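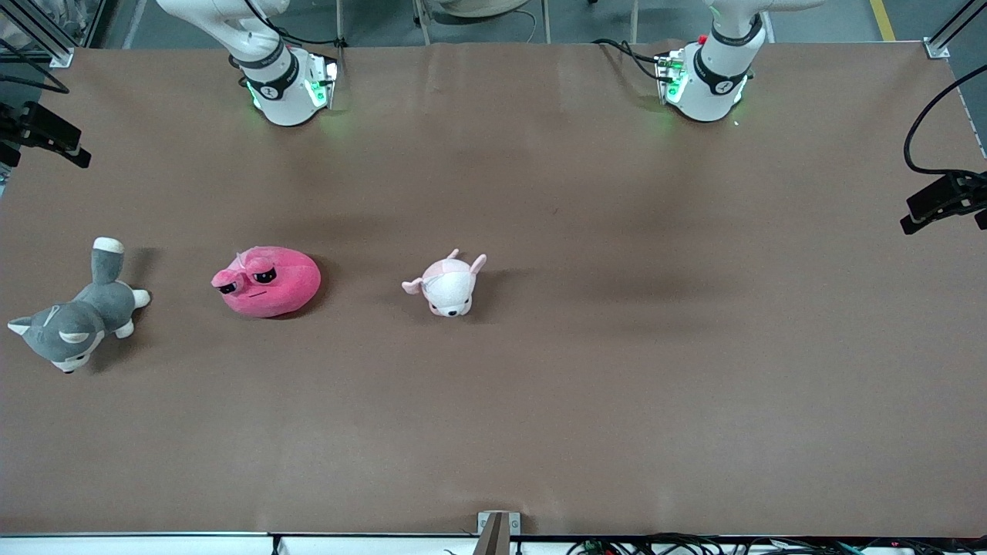 Prorstead presenta Trateo 5, su servidor doméstico de código abierto para guardar los datos en casa

17 de mayo de 2020 - Con muchísima ilusión, y después de un invierno de trabajo más largo de lo que habíamos previsto, en Prorstead anunciamos la publicación de Trateo 5, la nueva versión de nuestro sistema libre para compartir calendarios, fotos, notas y documentos desde un pequeño servidor instalado en el propio domicilio.

Quienes nos siguen desde la primera versión de pruebas, que salió en febrero, ya conocen buena parte de las novedades (¡y han padecido con paciencia más de un fallo!). La principal es el nuevo asistente de instalación, que guía al usuario desde la primera conexión hasta la creación de las cuentas de la familia sin necesidad de abrir una terminal. También cambia la copia de seguridad, que ahora va cifrada y puede enviarse a un segundo equipo, por ejemplo el de un hermano o una amiga que tenga Trateo en otra ciudad.

«Queríamos que mi madre pudiera instalarlo sin llamarme por teléfono, y me llamó una sola vez, para preguntarme por la contraseña del wifi», cuenta Hülya Erdem, responsable de desarrollo de Prorstead.

Cada servidor admite hasta 16 cuentas, con espacio propio y carpetas comunes. La interfaz se ha traducido de nuevo al español, al turco y al galés, esta última gracias al empeño de Bleddyn Ifans, que revisó una por una las 1092 cadenas de texto del programa y todavía tuvo ánimo para corregirnos el manual.

La versión incorpora además Kitorow, el módulo de sincronización para móviles que hasta ahora se distribuía aparte. Su autora, Kevser Kozan, seguirá al frente del mantenimiento y atenderá las incidencias en el foro de siempre.

Trateo 5 puede descargarse gratuitamente desde la página del proyecto, con el código fuente completo y las instrucciones para actualizar desde la versión anterior - recomendamos leerlas con calma y hacer antes una copia de los datos. Para quien prefiera un equipo ya montado, la firma Ertürk lo ofrecerá con el sistema preinstalado; las reservas se hacen en su propia tienda.

Contacto para prensa: Sinan Ağca, departamento de comunicación de Prorstead.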